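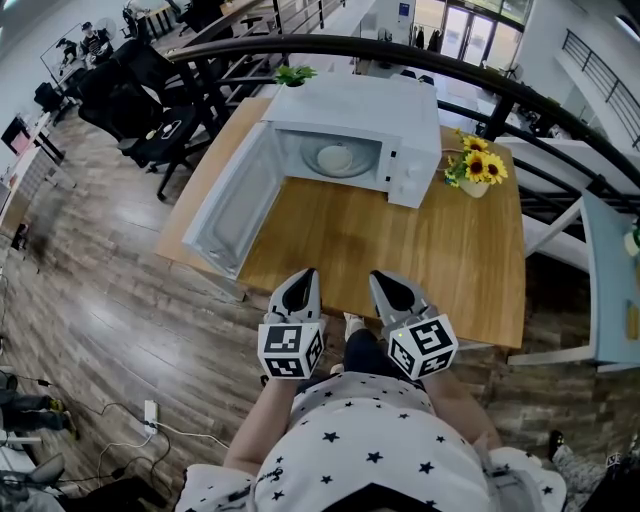 Appel à participation : gestes du quotidien autour du micro-ondes

L'association Jodura recherche des personnes majeures pour une étude consacrée à l'usage des petits appareils de cuisine à domicile. Les participants seront invités à ouvrir et fermer la porte d'un four à micro-ondes posé sur table, à placer et retirer le plateau tournant, puis à régler les deux boutons rotatifs.

Aucune compétence particulière n'est requise. L'étude comprend cinq séances, en juin, dans les locaux de Kumsa. Une indemnité de 200 euros est versée à l'issue de la dernière séance.

Les candidatures sont à adresser à Andor Orbán, responsable de l'étude, avant le 12 janvier 2019.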